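3.2 Track data and elevation correction

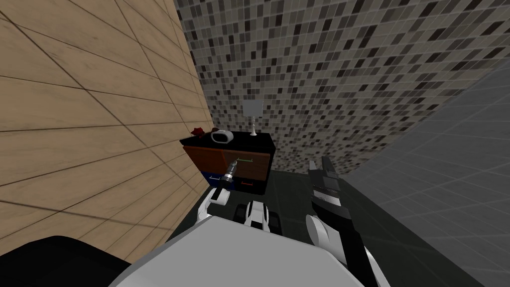
Figure 2. Rendered interior with plank and tile wall finishes.

Tracks were recorded on the Rarkach–Quezada traverse with handheld satellite receivers set to log one position every 80 seconds. This interval was chosen to extend battery life over the longer stages, and it sets the lower limit on the features that can be resolved. Switchbacks shorter than the distance walked between two fixes are flattened into a single straight segment, and the length of the route is understated as a result. The effect is small on open ground and large on the wooded slopes below Lilero, where the trail changes direction often.

Raw files were exported without smoothing. A fix was removed if the speed needed to reach it from the previous fix was not possible on foot, or if the receiver reported fewer than four satellites. Long rests were then collapsed to one point, because a stationary receiver continues to drift and adds false distance. After these steps 1,445 fixes remained for the full traverse. Gaps left by removed fixes were bridged with straight lines, except at the Quezada ford, where the crossing point was digitized by hand from the field map.

Elevation was handled separately from horizontal position. Receiver altitude is noisy, and summing every small rise gives a total climb that is far too high. Each cleaned track was therefore draped over a gridded terrain model and the climb was computed from the model. A threshold of 3 m was applied: a rise was counted only once it exceeded this value above the last local low point. Lower thresholds let grid noise back into the total — most visibly on the flat section before the ford — while higher ones removed short climbs that walkers had noted in their logs.

The highest part of the route lies above 3,000 m, where the terrain model is least reliable. Steep gullies are narrower than one grid cell and appear as gentle slopes. For this section we kept both the model profile and the barometric profile from the receiver, corrected to the surveyed height of the Lilero saddle at the start and end of each stage. Where the two disagreed, the barometric profile was used for the climb total and the model profile for slope classes.

3.3 Walking time

Moving time was taken as the sum of all intervals in which the horizontal displacement exceeded the drift radius of the receiver. Stage times were compared with the written logs kept by the walking parties. The logs record departure, arrival and main stops, and are rounded by their authors to the nearest five minutes. Agreement was checked stage by stage using the Nevico script, version of 2022-07-02, with default settings apart from the drift radius.

Stages walked in February were excluded from the comparison. Snow cover forced several parties off the marked line near the saddle, so their times describe a different route.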